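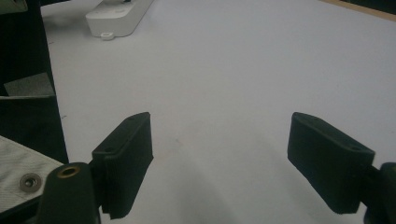
附图:夹爪张开,两指之间是白色桌面,左上方有一个白色插线板。

发件人:Masanobu Takeda
收件人:家务与车间自动化讨论列表
主题:Re: 机器到底能不能做家务了?(擦桌子、叠毛巾、装螺丝)

各位好:

中文不是我的母语,如果有用词不准确的地方,请大家指正。我在 Hirano 做末端工具的设计,平时只读列表,很少写信。Mofokeng 先生上星期的来信我读了两遍,有几点想回应,也有一点不同意。

先引用他的原文:

> Bheki Mofokeng 写道:
>
> 我们在 Weston 的装配车间试了 3 个月。上料这件事,机器做得比我预想的好,箱子里的零件只要不缠在一起,它可以一直拿下去。但是下班前的收拾工作,到现在还是人做。桌上有线,有布,有半开的袋子,有不知道谁放的杯子,机器看到这些就停下来。
>
> 我的同事说,家里比车间更乱,所以家务机器人还要等 20 年。我想听听做硬件的人怎么看。是手不行,还是脑子不行?如果是手不行,为什么大家还在用两根手指的夹爪?
>
> 另外,我太太问我什么时候能买到一台叠衣服的机器。我没有办法回答她。
>
> Bheki

关于“是手不行,还是脑子不行”,我的看法是:两个都不行,但不行的程度随任务变化很大。请允许我按任务来说。

一、拿硬的东西。盒子、杯子、工具、积木,这一类两指夹爪已经够用。我们的指面有一面做了细的竖纹,附图左边那根手指上可以看得比较清楚。竖纹的方向我们争论过很久。横纹抓圆柱更稳,竖纹在拿薄板的时候不容易转动。最后选竖纹,是因为客户的零件多数是板状的。如果是家里用,我可能会选别的纹路,或者换成软的指垫。

二、拿软的东西。毛巾、衣服、带子,困难就在这里。问题首先不在夹的力气,而在夹哪里。一块布平放在桌上,边缘只比桌面高一点点,指尖要伸到布的下面去,或者先把布推出一个皱褶,再夹住皱褶。人做这个动作的时候不需要想,我教新来的同事时也说不清楚自己是怎么做的。市川(Tetsuya Ichikawa)在我们这里做过一个小测试,让机器从平的桌面上捏起一条毛巾的角,总共做了 684 次。成功的次数我不方便在公开列表上写,但是可以说,毛巾的角如果翘起来一点,结果就好很多。因此在演示视频里看到叠衣服,我建议大家先看第一个动作:那件衣服一开始是怎么放的?是人放好的,还是从洗衣机里直接拿出来的?

三、电线和插座。Bheki 信里说的“有线”,我非常同意,这可能是最被低估的障碍。擦桌子这件事,大家以为难在擦,其实擦是比较容易的部分。难的是桌上有一个插线板,它能不能移动?如果移动,线够不够长?有没有别的东西正在用它?人看一眼就大概知道,不知道也会先轻轻拉一下。机器现在也可以轻轻拉,但是拉了以后感觉到阻力,它应该停下还是继续,这个判断还做得不好。Fasedley 有一款清洁机,说明书上写的是请用户先把桌面清空。我读到这一句的时候笑了,但是我也理解写说明书的人。

四、脏的判断。白色桌面上有一点淡淡的粉色痕迹,这是需要擦的污渍,还是材料本来的颜色,或者只是光?单看颜色很难决定。人会用手指摸,会蹭一下再看。我认为“做一下,看一看,再做一下”这种循环,比一次识别正确更重要。这方面最近一年进步很快,Vy Mạch 在十月的聚会上展示过她的方法,我觉得是列表上最值得继续讨论的题目。她如果看到这封信,希望可以把资料发给大家。

五、为什么还用两根手指。原因很普通:便宜,结实,坏了容易换。手指用螺丝固定,安装座里压入铜色的螺纹嵌件,这样反复拆装也不会很快把螺纹磨坏。五根手指的手我也做过,有 11 个电机,在车间里工作了一个下午就送回来修理。我不是说五指没有前途,我是说现在如果要每天做事,两指仍然是合理的选择。而且同样形状的夹爪可以做成手持的工具,由人拿着做家务,把动作记录下来,再给机器学习。这样收集数据的速度比遥控机器人快,操作的人也不那么累。缺点是人的手腕太灵活,有些动作人可以做,机械臂做不到,记录下来也没有用处。

下面是我不同意的地方。Bheki 的同事说家里比车间更乱,所以要等更久。我觉得“乱”不是唯一的标准。车间里一件事做错了,整条线会停,所以要求的成功率非常高。家里叠毛巾叠歪了,没有关系,再叠一次就好,甚至歪着放进柜子也可以。我的估计是,有一些家务会比车间的收拾工作更早实现,例如把硬的餐具从桌上收到水槽旁边,或者把玩具放回箱子。至于把衣服从洗衣机拿到衣柜,全部过程没有人帮忙,我不敢说年份。

镰田美幸(Miyuki Kamata)在另外一封信里问,Vodon 的租用服务是不是值得试。我没有用过,不能评价。只提一个建议:签约之前,请他们在您自己的桌子上演示,桌上的东西不要提前整理,并且请他们连续做一个小时。第一个五分钟一般都很好看。

最后有两个问题想请教列表上的各位:

1. 有没有人试过在竖纹指面上加一层薄的硅胶来拿布?耐用性怎么样?我担心硅胶沾了灰以后,摩擦力下降得很快。
2. 遇到带金属按扣的布带时,大家是让机器夹布,还是夹按扣?我们夹按扣的时候定位比较准,但是容易滑掉。

星期日我会在家,可以慢慢回信。其他日子请原谅我回得迟。

给 Bheki 的太太:很抱歉,我也没有答案。我家的毛巾现在还是我自己叠。

此致
敬礼

Masanobu Takeda
Hirano 末端工具设计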